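April, bench notes, thermal conductivity rig (Ristley bar)

Back on the guarded bar after two weeks of fighting with the chiller. Duván has finally bled all the air out of the loop and the cold end now sits where we ask it to, so no more excuses from me about the data!

Started just after 9 am. Copper reference in first, then the unknown alloy Consuelo sent over. Hot end up to setpoint, guard heater tracking, vacuum decent. I let it all settle through morning tea and then took readings at 3 mean temperatures. Copper came out a bit low again, same direction as last time, which bugs me. If it were random I'd shrug and average it, but it keeps going the same way and I'm starting to suspect the thermocouple nearest the joint.

Amparo reckons it's the grease. Her argument is that a thick layer at the interface bends the flux lines near the end of the bar, so the first sensor sees a gradient that isn't one-dimensional yet. I tried dropping that sensor from the fit and the copper value crept up towards the book number (yay), but the residuals on the others hardly moved, so I'm not ready to call it. Might be both of us. Worth a run with the joint cleaned and re-greased, thin as we can get it.

Also, the logger saved 274 points in the last run and 157 of those were before steady state. I'd been fitting the lot. Facepalm. Redid it with just the tail and the error bars came in quite a bit.

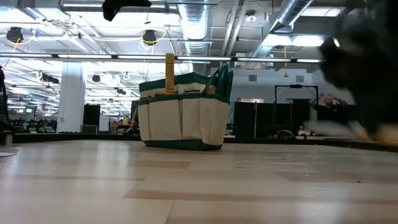 Radiation losses

Had a long natter with Rocío about whether we can keep ignoring these. At the bottom temperature, sure. At the top one I'm less comfortable, particularly with the guard lagging a couple of kelvin behind the bar. Linearised the T^4 term on the whiteboard and the correction is small but the same sign as the copper error, so there's a third suspect. Edith has an old Fidis script that does the fin equation with a side loss term, will ask her for it before I write my own badly.

To do
Re-seat the sensor by the joint, fresh grease, thin!
Repeat copper at the top temperature with the guard matched properly
Get the fin script off Edith
Chop the warm-up data before fitting (yes, me)
Leave the alloy alone until copper behaves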